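Papers > Flilelier Workshop Notes > Section 4.2

4.2 Grasp target selection under clutter

The Ultik planner receives a segmented point cloud and returns a ranked list of grasp candidates for the object named in the instruction. Candidates are sampled on the visible surface only. For each object we draw 200 candidates and discard those whose approach path intersects the inflated hull of any neighbor. The remaining poses are scored by the grasp network of Section 3 and passed to the inverse kinematics solver in order of score.

Small round objects expose a weakness in this scheme. Their point clouds are sparse, and surface normals estimated from few points vary between renderings. We therefore replace the sampled normals with a fitted sphere when the segment is smaller than a fixed volume, and restrict the approach to the vertical. The wrist is lowered with the fingers open to 80 percent of full stroke — a wider setting caused contact with adjacent cartons in early trials.

Collision checks use the full arm geometry, including the forearm, which may pass over objects such as the basket on the way to a target. Benmoussa's earlier version checked the gripper alone. Object poses are randomized at reset, and the tabletop layout in Figure 2 is one of those used for tuning. 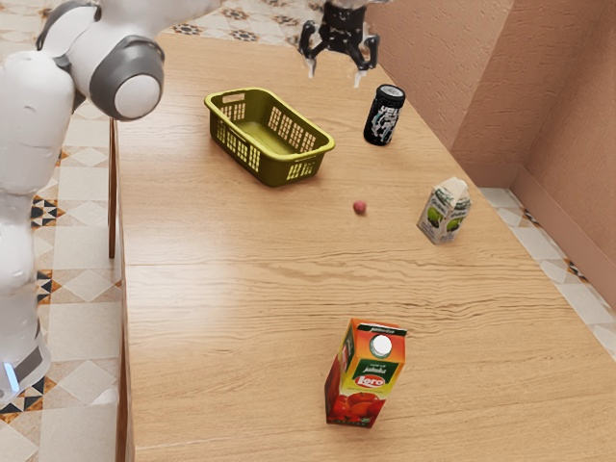
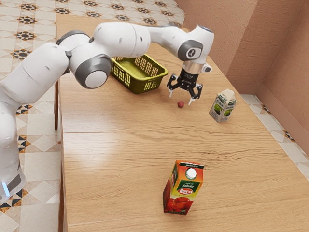 Figure 2. Simulated tabletop with basket, cartons and a small red object; the gripper is open in both views.

Contact: Impi Miettinen, Arsenault | Back to top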